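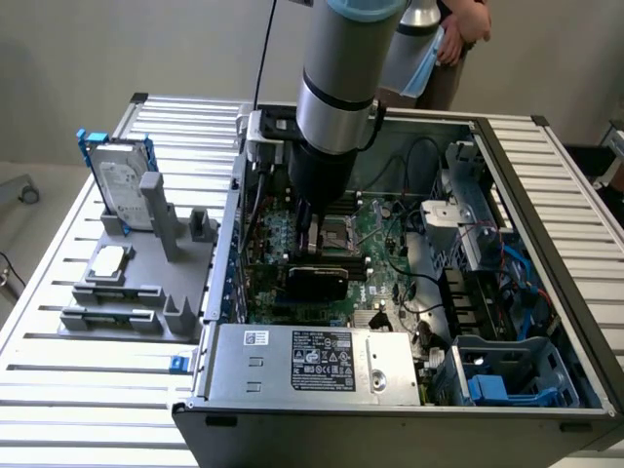
About Drastaner

Drastaner is a small evening school for grown-ups who would like to understand the computer they already own. We began in the back half of a former bicycle shop, with one long table and a kettle that took an age to boil, and although we have moved twice since then (the kettle came with us both times) the idea has stayed much the same. You come along, you sit next to somebody friendly, and you ask whatever you like.

The school was started by Joni Sjöberg and Pendo Ndung'u, who met while sharing a desk at Kauppinen and found that they spent most of their lunch breaks sorting out other people's printers. Joni still teaches the beginners' course, and Pendo looks after the bookings, the accounts and the biscuits, and will almost certainly be the person who answers when you ring.

Our main course runs for 12 weeks and starts afresh each January and September. We take no more than 13 learners at a time, so there is always room to stop and go over something again. Kaja Paju teaches letters, photographs and keeping your files where you can find them, and Jarmo Kemppainen takes the hardware evenings, which have become a great favourite with people who swore they would never want to see inside the box!
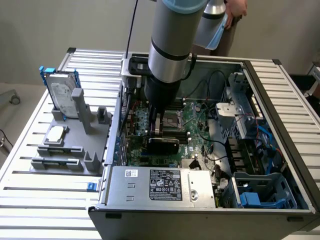

A desktop computer with its side panel off.

Our oldest learner so far was 82 when she joined us, and she has since written up her family's history in four chapters, with a fifth on the way. We have also had retired bakers, new parents, a church organist and one very patient pair of brothers who shared a single password for years.

Classes begin at half past six and finish at half past eight, with a proper break in the middle. You don't need to bring anything apart from your glasses, if you wear them, though you're very welcome to bring your own laptop. The nearest bus stop is Dirnari, and the door is on the side street, next to the florist.

If you'd like to come and have a look round first, please do. Ring Pendo any afternoon on extension 3099 and she'll find you a good evening to visit.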